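The Long Wait for a Hay Answer
August
By the Killance staff

Cattle and sheep producers along the Lindurside road have spent the summer checking hay for blister beetles, and most of them would like a faster way to do it. 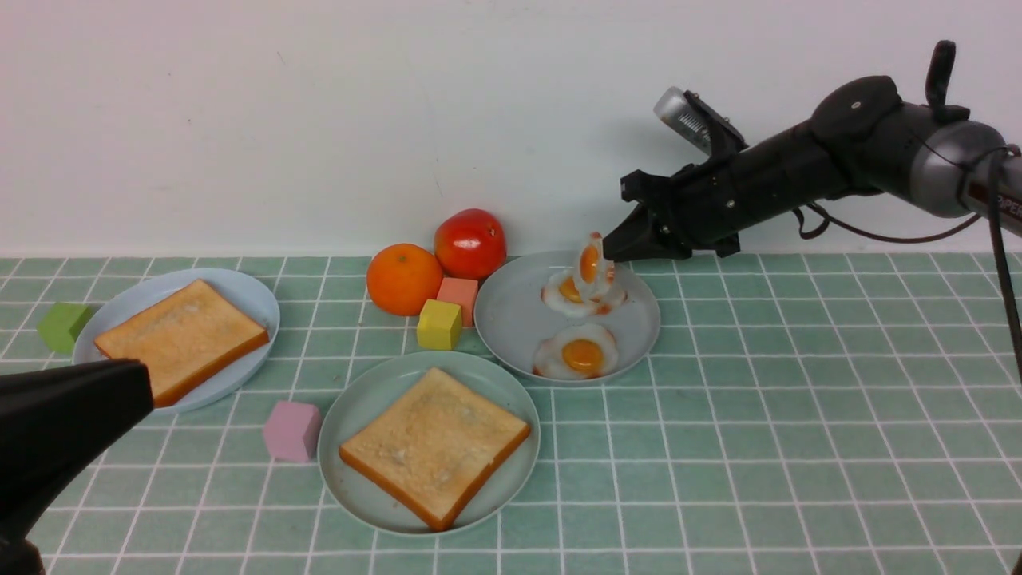

One grower near Tindell wrote to us that he had thrown out 6 bales on suspicion alone and still did not know if he had been right. He wanted to know why a lab could not tell him before feeding time.

The trouble is where the poison sits. Blister beetles carry cantharidin, and the toxin stays in the hay after the insects are dead and dry. The beetles swarm in alfalfa when it blooms. One flake of a bale can be loaded with them while the rest of the bale is clean, so a sample that tests negative says little about the next flake. Horses are the most at risk, but cattle and sheep can be sickened too.

Kárason, a hay cooperative that buys from both sides of the county line, took in 2471 bales of second cutting this year. It now asks sellers to write down the cutting, the field and whether a crimper was used. Crimping crushes beetles into the hay before they can crawl away. Mowing without it and letting the crop lie gives them time to leave.

First cutting is usually safer – in most years it is baled before the adult beetles are out in numbers. Growers can also cut before bloom, keep flowering weeds down at the field edge and walk the windrows before baling. Swarms are often found near the margins.

Some states already ask for origin papers on certain livestock feeds, and a few local buyers want the same for hay. Small sellers object to the paperwork. A grower with 800 bales to move has less time for it than one with a full office.

Animals that go off feed, show signs of colic or strain to urinate after a new bale is opened need a veterinarian the same day. Pull the hay and keep what is left of it for testing.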